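Trornon recipe conversions, README

Last updated April 25, 2023

What it is
A plain text list of old recipe measures turned into grams and millilitres. Gills, teacups, "butter the size of a walnut", that sort of thing. Started as notes for the Skellton parish cookbook, grew from there.

What's in it
1584 lines, one recipe ingredient per line. 80 recipes so far. Tab between columns, no quotes round anything.

Columns
recipe: short name, lower case
item: as printed, odd spellings kept
old: measure as printed
new: grams or ml
note: mostly blank

How the numbers were got
Weighed at home, twice, averaged. Flour spooned not scooped. Teacup taken as 140 ml all the way through, argue if you like. Eggs left as eggs.

Known problems
- 13 recipes give no oven heat at all, left blank
- "a slow oven" is a guess everywhere
- suet weights are from shop packets so probaly too dry
- Vultside batch typed up late at night, check before you bake from it
- treacle and syrup got mixed up in the puddings, half fixed

Tools
Kitchen scales, a measuring jug, and the usual small stuff: scoop, brush, grater.
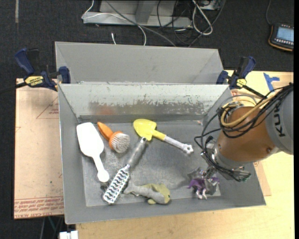
Not done yet
- jams and pickles, waiting for September fruit
- the Bravo leaflet, 17 pages, water stained, some of it can't be read
- sort out nutmeg ("a grating" is not a weight)

Using it
Do what you want with it. Say where it came from. If you find a wrong number send the recipe name and the line, don't send teh whole file back.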